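4.2 Comparing the two finger pads

We had two sets of pads to try on the same hand-held gripper: the hard Zellidberg pads that came with the kit and the soft ribbed ones from Miritz. The Miritz leaflet promises "100% secure pickup of textiles". Younes Tawfik and I doubted this before we began, and I still doubt it.
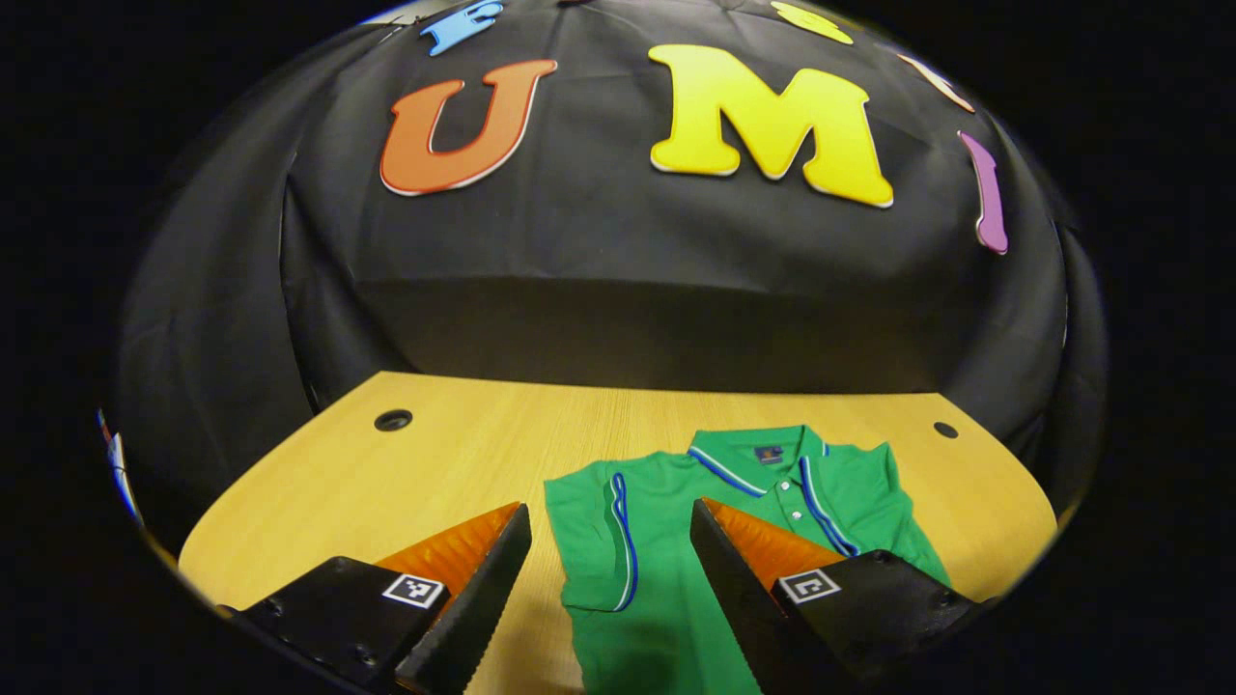

Cloth is a poor test object if you want a clean number. It never lies the same way twice, and a grab that misses the fold by a little looks like a slip in the log. With the green polo shirt we aimed for the collar, where the trim and the row of small buttons give the ribs of the orange pads an edge to catch. I suspect that flatters them. A plain tea towel would have been a fairer choice, and our supervisor, Inmaculada Garrido, said as much in May.

The log holds 1129 grabs in all. The soft pads came out ahead, but the two of us swapped over partway through and Younes squeezes harder than I do, so I would not put the whole gap down to the material. The Varghese controller also dropped its link five times and we restarted it without checking the zero point.

What we can say is that the soft pads were no worse on cloth. Whether they are worth the extra money is left to section 5.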